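Rikville repair evenings move to the old library, with more room for bikes

After a long winter of squeezing past one another in the back of the Lavlow tea rooms, the people who bring their wobbly lamps, torn jackets and squeaking bicycles to the Rikville repair evenings are getting a proper home. From March, the evenings will be held on the ground floor of the old library on Pereyra Street, which has stood without a regular tenant ever since the books went up the hill to the new building.

It is a happy piece of news for a town that seems to have taken mending to its heart. The evenings began with a kettle, a borrowed sewing machine and a handwritten card in the window, and for the first few weeks there were more cakes than customers. Word got around, though, as it does in Rikville, and by last fall the line was stretching out past the bakery and people were happily swapping stories about toasters on the sidewalk. Over the past season 200 items were brought in, and 58 of them were bicycles, or at least parts of bicycles.

Bikes are the reason the old place had begun to feel so small. A lamp can sit on your lap while you wait your turn, but a bicycle wants a whole corner to itself, and on rainy nights the hallway at Lavlow filled up with handlebars until it was quite hard to reach the coats. The library has wide double doors and a level step, and the former reading room will be given over entirely to bikes, with stands along the window side and tables for smaller work such as saddles, pedals and brakes.

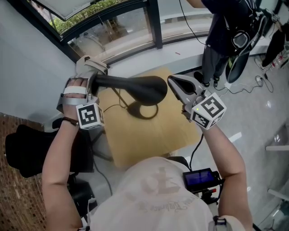

By the Praluda Weekly community reporter

Visitors who came to the tea rooms will find that most of the old habits are coming along in the move. There is still no charge for the help, only a jar for anyone who would like to put something toward thread, glue and inner tubes. You are still asked to stay with your item and lend a hand if you can, and plenty of people have gone home having learned to sew on a button or patch a tire, rather pleased with themselves. Larger parts, such as wheels and chains, need to be bought beforehand, and the helpers will gladly tell you what to look for if you stop in first.

The sewing corner will take over the old children's section, where the light is lovely until quite late in the day, and where the low shelves turn out to be just the right height for fabric. Electrical repairs will go at the back, near the outlets. And yes, for everyone who has asked (and a great many of you have!), the cake table is coming too, and will stand by the front desk where it can't be missed.

Doors open at 3 p.m. and the last items are accepted at 6:30, so that everybody can get home for supper. Please bring no more than 2 items per visit while the new rooms are settling in. There are bike racks in the yard behind the building, and the Lavlow bus stops right across the street.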